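Fledik open house, July: my notes from the teaching room

I went to the Fledik open house expecting a robot. The flyer had one on it, and the woman at the door handed me sticker number 213 and pointed me down a hall that smelled of floor wax. The first two rooms were slides. The third, which they call Wornura, is where people teach machines to pick things up, and I stayed there until they turned us out at 4.

The teaching is done by hand. You hold a gripper and close it on something, and what you did gets saved as an example for a robot to copy later. Our guide said each task needs 200 good tries before anyone bothers training on it. I asked what makes a try good. She said the person doing it usually knows. I wrote that down and put a question mark next to it.

The work is slower than the flyer lets on. It was fruit and vegetables that day, on a patterned tablecloth, with a brown plate for the oranges. Tomatoes are a fair choice, I'll give them that. Squeeze too hard and you've made a mess, and the blue pads on the fingers are ribbed, so I suppose somebody has thought about grip.
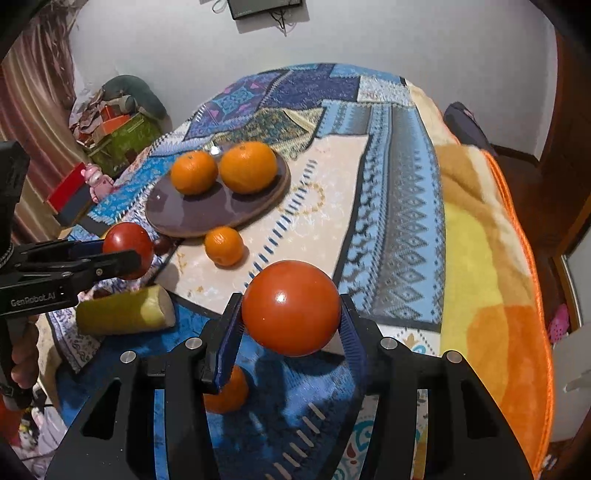
Rizvi, who was on the same tour, thought I was being too hard on them. A child learns to hold a tomato by holding tomatoes, Rizvi said, and the old way of writing out every motion in code never got anyone a robot that could clear a table. Fair enough. But a child can feel the skin start to give, and I couldn't get a straight answer on how much of that makes it into the saved example. The guide said "a lot of it is in the motion." Maybe so.

My other complaint is with the wall chart in the hall. It gave 1752 saved tries for the spring and didn't say how many were thrown out, or how often the robot got it right afterward on a table it hadn't met before. I asked for that second number twice. I was told it depends on the task, and then we were offered coffee.

If you go, skip the slides and head straight for Wornura. Parking is behind the Famonholm building, and the sign for it faces the wrong way if you come in from the highway.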